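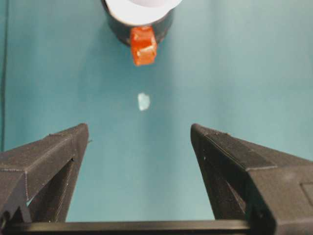 The Endell public library system has revised its rules on interlibrary loans, and patrons who depend on the service should read the new terms before placing their next request. I have used the service for many years, chiefly to obtain local histories that were printed in small numbers and never digitized. My habit is to complete the request forms at home in the early evening, with a black cup or canister on a blue-green surface beside me. Under the former rules that was all the preparation required. Under the new rules, which took effect in October, an applicant must also supply the edition, the name of the holding library, and a statement that no copy is available within the county.

The last of these requirements deserves comment. The county catalog lists 2213 titles under regional history, but a listing does not mean that a book can be borrowed. I reviewed the section devoted to the Drondmont valley and found 57 titles, many of them marked for reading room use only. A patron who works during the day cannot make use of a reading room that closes at 5 p.m. For such a person the book is unavailable in every practical sense, yet the form makes no provision for this. I have written to the library to ask that reading room copies be treated as unavailable for the purposes of the statement. A reply has been received, and the matter is under review.

My own most recent request concerned the parish survey by Ludger Bauerfeind, a work of 338 pages with fold-out maps. The only lending copy I could locate is held at Bitanitz. The request was accepted on the second attempt, the first having been returned for want of an edition statement. The title page carries no edition statement. I entered "first, so far as known" and the form was approved.

The volume is in sound condition, although the spine has been repaired with cloth tape and the map of the upper valley is a later photocopy. Bauerfeind is reliable on boundaries and mills – less so on family names, where he appears to have followed the tax rolls without correction. Readers interested in the ferry rights should begin at chapter six. The index is poor.

Patrons are also reminded that the loan period remains three weeks, with one renewal at the discretion of the lending library. Renewals must be requested before the due date, and the online account does not always display the correct one. The date stamped on the paper band is the one that applies. The band should stay on the book – a replacement must be issued by the lending library, and my last one took nine days to arrive.

I intend to request the companion volume next.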